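Keeping Score in May and Regretting It by August

August 28, 2021

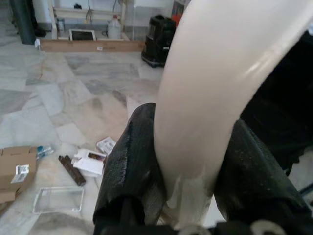
I have been a county cricket follower for most of my grown-up life, and every spring I tell myself that this will be the year I watch it calmly. It never is. By the second week I've got the scorebook out, the good pencil sharpened, and a head full of opinions about a left-arm spinner I have seen bowl perhaps twice. My friend Afshin Vahidi is far better at all this than I am. He can sit through a whole afternoon session with his hat over his eyes and still tell you, when you ask, who was dropped at slip and whose fault it was. I can't do that. I grip on to the thing like those two black fingers grip their bit of cream-coloured whatever-it-is, right down at the thin end, and I don't let go until the umpires have taken the bails off and gone in for their tea. My wife says she can tell the score from the set of my shoulders, and she doesn't even like cricket.

Anyway, back in May I did something silly, and I promised a few of you I'd write about it, so now I am. I joined a prediction league. It was got up by some people who drink at the Campbell, and the idea was that you wrote down where you thought our lot (Meltar Cricket Club, second division, lovely ground, terrible car park) would finish, along with the top run scorer and the top wicket taker, and then you got a few more points each week for calling the results. Well, I have been going to Meltar for years! I thought I'd walk it.

Reader, I did not walk it. There were 102 of us in the league by the time it closed, and I'm writing this from a spot so far down the table that you have to press the little arrow at the bottom to find me.

I have been trying to work out why, mostly while doing the washing up. Part of it is that I picked us to win every single week. I did it the week we had a wicketkeeper opening the bowling. I did it the week we went up to Tununano on a pitch as green as a billiard table, with half the side down with a cold, and I remember thinking as I filled in the form that the damp might suit us. It did not suit us. We were all out before I'd finished my sandwiches, and it was a long drive home with the windows steamed up and the radio not working.

The other part is that I hold grudges. There is an opening bat at Jivby, a perfectly decent young man by all accounts, who once stood his ground after what I will go to my grave believing was a clean catch at short leg. That was several seasons back. Ever since, whenever his name has come up, I've had him down for a low score, and this summer he has made runs against everybody, by the bucket. He made a hundred against us in front of me, and I sat there and clapped (I do clap, I was brought up properly) and lost another handful of points.

Afshin came in with 3,524 points at the last count and is sitting very nicely in the top nine. I asked him how he'd done it, expecting something about strike rates and the soil, and he told me he looks at the weather forecast, looks at the two teams, and then writes down the thing he'd rather didn't happen. I laughed, but I went home and tried it for the next fixture. I put us down to lose. I can't tell you how wretched I felt all day. Every time we took a wicket I was pleased and cross at once, and when our number ten hit the winning runs over the sightscreen I jumped up and knocked somebody's flask down the steps, and then remembered I'd just cost myself the week. So that was the end of that experiment.

I did have one good moment. Before the season I put down young Harry, our second-change seamer, as top wicket taker, purely on the strength of one over he bowled in the nets in a cold wind with his jumper still on. People were quite rude about it at the Campbell. He is now two clear of everyone else at the club, with three matches to go, and I have mentioned this to most people I've met, including the man who came to look at the boiler.

There are up to 1,000 points going in the final round, I'm told, if you get everything right, so in theory I could still climb a bit. I've already filled in my form. I have us to win all three, with a big score from the captain, who hasn't passed thirty since the hay was cut.

The last home match starts at eleven, and I'll be on the bench by the roller with the scorebook and a fruit cake. If you're coming, do say hello, and if you're parking in the lane, please leave room for the tractor, as he got quite shirty last time.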